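Workshop notebook, April 26, 2020
Aid dependence group, entry by Safta Sima

Great morning on the coding sheet! Pushpa and I finally agreed on what counts as a "conditions" speech, and the whole archive suddenly looks a lot more manageable. The question is still the simple one we began with: when a member of parliament stands up to talk about foreign military aid, do they argue about the money or about what the money obliges the country to do?

We have 2,096 speeches in the full pull. Of those, 635 mention aid in more than one paragraph, and those are the ones we read by hand.
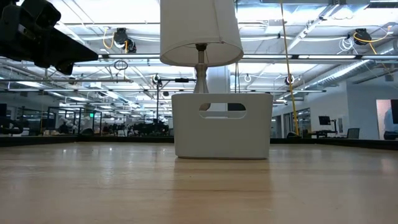
The old rule had us coding by the first argument a speaker makes, and it kept failing on the long ones. A speaker will open with thanks to the donor (they nearly all do), then spend ten minutes on procurement rules. So now we code every paragraph separately and add a label for the speech at the end. Slower, but so much richer - I was grinning the whole time I redid the first 15.

Boonsong's worry: paragraph breaks were put in by the stenographers, and they changed their habits over the years. Fair point. He is going to take one long debate and split it by sentence to see whether the labels move.
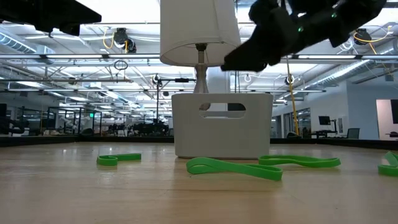 Then there's the Standitz question. Edmund wants the committee hearings in as well as the floor debates, and I've come round to his side. People say things in committee that they would never say on the floor. Lovely exchange in one hearing where two members of the same party disagree for almost 400 lines over whether spending aid at home counts as a subsidy. Must go in the paper somewhere.

Paweena has the opposite view and wants floor debates only, so that the Wike comparison stays clean. Could we run both and report the floor version first? Ask her.

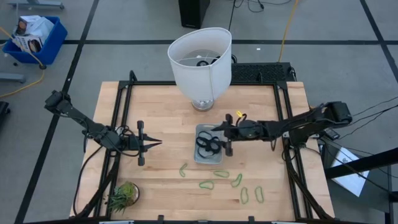 Table with both arms, right gripper over the clear tray.

Small things while I remember:
The label "self-reliance" is too wide. Split it into budget and weapons supply.
Lundgate transcripts have the speaker's party missing in places. Fill in by hand.
Keep the jokes. Tag them, they're useful.

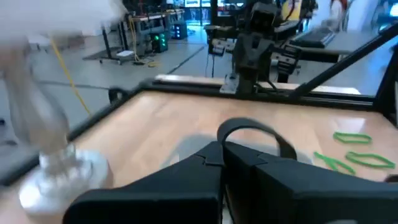 For July

Nornadach workshop draft. Pushpa has the methods section, I have the history, Boonsong does the tables once his sentence test is finished. I'd love to open with the committee exchange if Edmund can get the translation checked. Still need a second reader for the budget speeches.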